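Week 3 notes: Does the phone make us lonely?

Read before section. These notes cover the second half of lecture and the Durnuvix handout.

1. The claim

You have all heard the claim. Smartphones arrived, people stopped talking, and loneliness went up. It gets repeated so often that students cite it in papers with no source at all. I take off points for that.

Look at what the claim needs in order to be true. We need a measure of loneliness that meant the same thing before and after the phone. We need to know who was asked. And we need some way to tell whether lonely people pick up the phone more, or whether picking up the phone makes them lonely. Most of the articles in your packet manage one of these. The Bolger piece manages none.

2. The Durnuvix survey

Durnuvix sells an app that locks your other apps. In November it put out a survey of 178 users, and the press release said that people who cut their screen time "felt more connected." Fine. Now turn to the methods page, all 12 lines of it.

The people surveyed had already paid for an app to keep them off their phones. They were asked how they felt after 90 days, and only those still using it got the question. Anyone who quit in the first week, annoyed or bored, is missing. There was no comparison group. "Connected" was one item on a five-point scale, and the word was never defined — connected to whom?

I don't think Durnuvix lied. I think it asked happy customers whether they were happy and then wrote a headline about society.
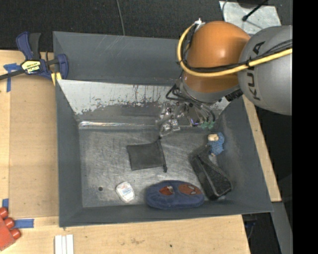
3. The other side isn't much better

Zemar makes a messaging service, and its white paper says that heavy users report more friends. Well, a person with more friends has more people to message. The arrow could run either way, and the paper spends one sentence on that before going back to the charts.

Rulden's essay (in the packet, second half) is more careful. It still leans hard on stories about family dinners. People complained about the television at dinner too, and the newspaper at breakfast. That doesn't prove the phone is harmless. It does mean the complaint is old, and an old complaint needs fresh evidence each time it comes back.

4. For section

Pick one sentence from the Durnuvix press release and rewrite it so that it claims only what the survey can support. Bring both versions on paper. Expect yours to be a lot duller than the original.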